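The first thing I learned about municipal debt is that you can owe it without ever having signed anything. I live in Ochoa, a town of 892 households, and between us we're on the hook for a water loan our council took out back when I was still in high school. My share shows up as a line on the bill called "service recovery." I paid it for years without reading it.

Then in April the line doubled.

I'm not a numbers person. I write mostly about food and the occasional county fair, and I'd have grumbled and paid up if my neighbor hadn't come over waving her bill like it was on fire. She's on a fixed income, and hers had gone up by exactly as much as mine, and as much as the packing plant's on the edge of town. Same flat charge for everybody, whether you're rinsing one coffee cup or hosing down a loading dock!

So I went to the Saturday meeting. The lender, an outfit called Drondar, had sent a man with a slide deck, and he was perfectly nice. He used the word "rebalancing" a lot. What it came down to was that the town had missed two payments, the loan had a clause in it, and the clause let Drondar set the terms for how we'd catch up. Those terms were the flat charge, a hiring freeze, and closing the library 6 months out of the year.

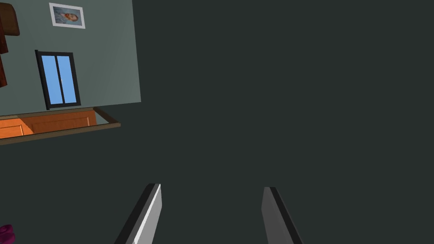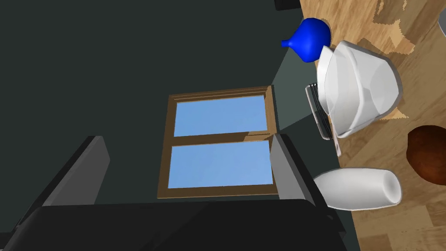 Perla Orozco got up after him. Perla drove a school bus until she retired, and she has the voice for it – she didn't bother with the microphone. She'd asked the clerk for the original loan papers and read all 98 pages at her kitchen table with a ruler under each line. Her question was simple. How much of what we'd paid so far had gone to the pipes?

The man with the slides said he'd have to get back to her. A fellow behind me laughed out loud, and then a whole row did, and after that the meeting was pretty much over as far as slides were concerned.

I called over to Jikness the next week, two valleys east, where they've been through the same thing with the same lender. Their mayor talked to me for an hour while she was making dinner (I could hear the onions). They'd said yes to everything the first time. They cut the road crew, sold the old firehouse, and raised the water rate twice, and at the end of it they owed more than when they started, what with the late fees and the cost of the advisers they'd been required to hire. She was still mad about the advisers. "We paid for their lunches," she told me, more than once.

What Jikness did the second time was stop. They withheld one payment, put the money in a separate account, and asked for an audit. It got them a longer schedule and a lower rate, though the firehouse is gone for good and somebody sells hot tubs out of it now.

Whether that would work for us, I don't know. Our council is split down the middle, and the ones who want to sign are scared of losing the Grarkis grant, the one that's supposed to fix the treatment plant. I get that. I drink the water too.

Meanwhile Perla has a petition going. She needs 3,000 signatures countywide to force a public audit, and she's been working the feed store parking lot most mornings with a clipboard and a folding chair. I signed it, and then I took a stack of blank sheets home with me.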